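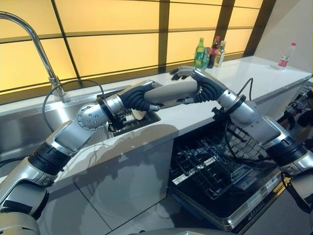

Two-arm build, plates into the dishwasher - grip settings??

iulian_v
25 April 2018
Right so Skekthorpe shed lot, need opinions. Arms are on Kokesum drivers, hands are stock. Left to right handover of a plate is fine at slow speed. Putting it in the rack is where I lose it. Thumb comes down late, rim catches a wire. Grip limit is at 800 now. Too high?
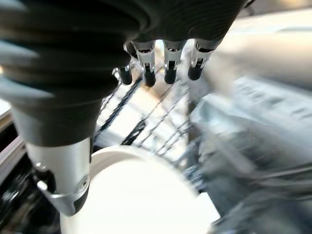 Re: grip settings
brikine
Way too high for crockery. Halve it. And slow the wrist on the last bit, you dont need speed there.

Re: grip settings
Gemma A
Disagree, its not force. Its where the thumb starts. I had the same on my Kurian hand back in February, dropped the limit and just got plates sliding out. Put it back up, moved the thumb start 13 mm further out, fine after that.

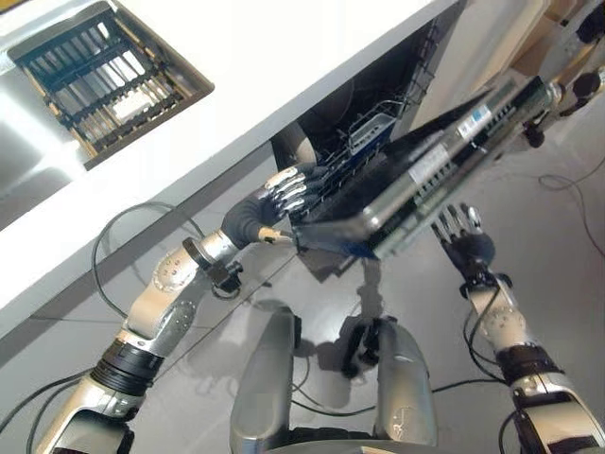
Also tie your cables up before you change anything else. A loop pulling on the wrist will give you a differnt answer every run.

Re: grip settings
brikine
Sliding plates = worn fingertips imo. Wouldnt leave it at 800 whatever the thumb does.

Re: grip settings
iulian_v
Ok trying both, thumb first. Other thing, second plate. Rack position is typed in by hand for each one

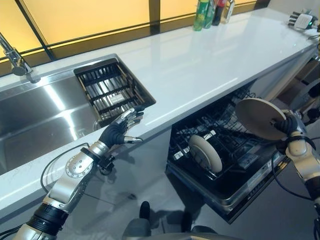 and if the rack gets pulled out a bit short everything after is off. Over 2 cm off last time. Is a hard stop on the runner cheating?

Re: grip settings
Gemma A
No. Fit the stop.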